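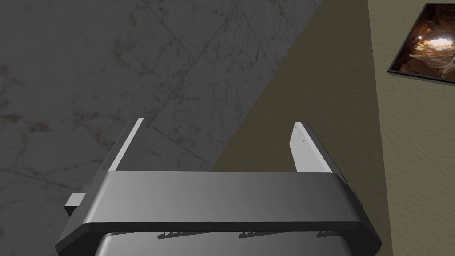

Gripper open over the floor, two fingers, render.

Bench notebook - November, started 4:40 pm

Search notes
0 comments 5 shares

Rinness 14 inch, the one that won't charge past half. Second time on the bench. Last time I put a new DC jack in it and sent it home, so that one's on me.

Symptoms same as before. Charge light comes on, goes amber, sits there. Runs fine off the adapter. On battery it drops dead with no warning, no low battery popup, nothing. Came back up when plugged in and claimed 51 percent.

Adapter first. Steady output, no sag with the machine under load, wiggled the plug every way I could and no cutout. Swapped for the shop adapter, same behavior. Jack is good, solder looks fine, cable seated. Leaving it alone.

Ran Clultari off the USB stick. Cycle count 1,188. Should have run this the first time!! Full charge capacity reads way under design and the number jumps between reads, so the gauge in the pack is lost too.

Pulled the bottom cover. Screws: the two under the rear foot are longer than the rest, keep them apart, one in the wrong hole will dimple the palm rest. (There's a dimple already, not mine, noted on the ticket.) Cover clips start easiest at the hinge side. Plastic card, not the metal spudger.

Battery out. Disconnected at the board before touching anything else. Slight swell on one cell, you feel it more than see it. Into the metal bin by the back door, do not leave it on the shelf with the other pulls.

Replacement pack options:
Drollenico - in stock, right connector, cable exits on the correct side
Chow - cheaper, but the last pack from them had the cable 5 mm too short and I had to send it back
Went with Drollenico. Checked part number off the old label and not off the model name, there are 2 versions of this battery for the same model and they do not swap.

New pack in. Connector is tight, push straight down, don't rock it. Powered on with the cover off, it saw the battery right away at storage charge. Put the cover back on, all screws, then full charge.

5:55 pm - charging normally, amber to white as it shoud. Went past the old sticking point no trouble.

Calibration run started after that. Charge to full, leave it plugged in a while, then unplug and let it run down with sleep turned off and the screen at half. Lasted 242 minutes before it hibernated by itself with the popup showing first. Fine for this machine. Charging back up overnight.

Morning - full, Clultari reads cycle count 1 and capacity steady over several reads. Closing the ticket once the owner signs.

To do
- not charging for labor this time, jack wasn't the fault
- battery report goes FIRST on any charging complaint, write it on the intake sheet
- reorder thermal pads, down to the last strip
- Rinness foot adhesive, the stuff we have lets go after a week
- ask Drollenico if they carry the other version of the pack, we'll get one in sooner or latter

Last updated: November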